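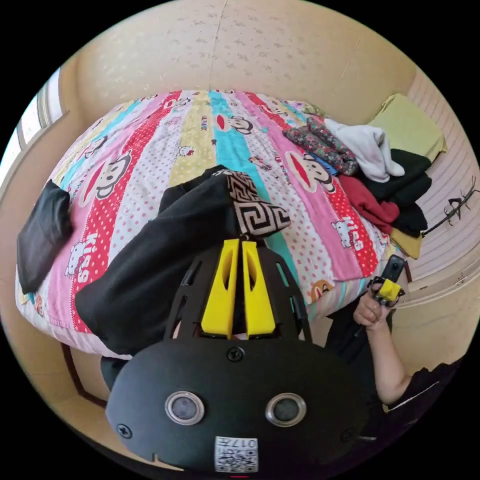
A striped quilt with cartoon monkeys, and the washing that has yet to leave it.

News > Press releases > Home and laundry

Products Stockists Press Contact

October
By Salma Kabbaj, Clusska press office

CLUSSKA ASKS WISDALE TO GIVE THE BED BACK

Clusska, the Wisdale firm that makes folding boards, drawer dividers and other objects seldom asked for at birthdays, is launching the Vonetti, a folding board meant to be used on top of a bed.

The company accepts that most people own a table. It also asked 1045 households in and around Wisdale where they fold their clean clothes, and 691 of them said the bed. A further 271 said they fold nothing at all, and were thanked for their time.

"We spent years designing for a utility room," said Miyuki Fujimoto, head of product at Clusska. "Then we visited some customers. The clothes were in a heap against the wall, a pair of black trousers had the middle of the quilt to itself, and it was nearly bedtime. I recognised the arrangement from my own house."

The Vonetti opens flat over a quilt and has raised edges, so that a finished pile stays a pile when somebody sits down at the other end. It takes shirts, trousers, towels and pillowcases. It does not take fitted sheets, on which Clusska has no advice to offer at present.

Each board comes with a printed card setting out the firm's method, which has 3 steps: pull one thing from the heap, fold it, put it in a drawer. Testers managed the first two with ease. The third is being looked at.

The board will be sold in plain grey. An early version in stripes was dropped when it was put down on a child's pink, red and turquoise quilt and took some finding.

The Vonetti goes on sale this month at the Vasconcelos department store in Wisdale, where Ms Fujimoto will be folding on a double bed in the window from 11am. Visitors may bring their own washing, provided it is clean.

Sample boards can be had from Salma Kabbaj at the Clusska press office. Please return them folded.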